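August, notebook, the Clornden tank

Back on the sump this morning, and I'm pleased to say the new return pump has settled in nicely after all my fretting over it! The Talla runs quieter than the old one ever did, even with both overflows open.
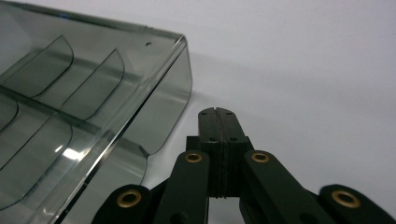 Flow at the return came out at 2,680 litres an hour, a bit more than I'd hoped for, so I've turned it down two notches to be kind to the corals. The skimmer cup wanted emptying again (smelly job, as ever).

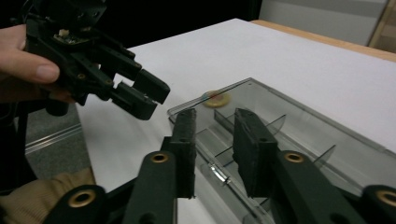 Salt mix is down to the last 3 scoops, so I must order more before the next water change. I'm still in two minds about the filter sock. 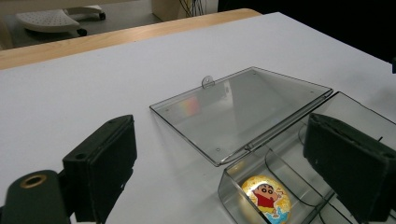

Renji Takeda: I'd leave the sock out for a couple of days and see how the skimmer copes without it.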